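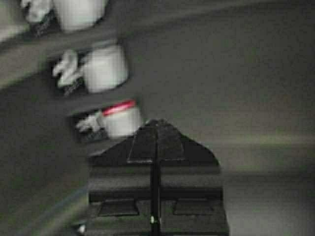

Mugs first, everything else later

I started my Prondia arm on mugs and I'm so glad I did! Keep the handles pointing one way for your first 100 runs, then start mixing them up (a red rim among the white ones is fine, leave it in).

Fumbles are worth saving too, just label them. I had 264 runs by Sunday and had tossed the clumsy ones, which I regret.

Before each session, close the fingers over a bare patch and check that they meet evenly. Takes a second!
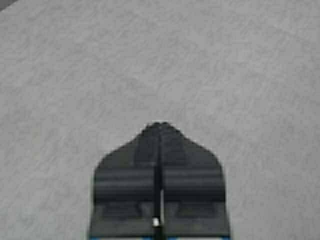 Venla Peltonen writes that she'd shuffle the handles from run one, and that her arm got stuck in its ways after 946 tidy ones.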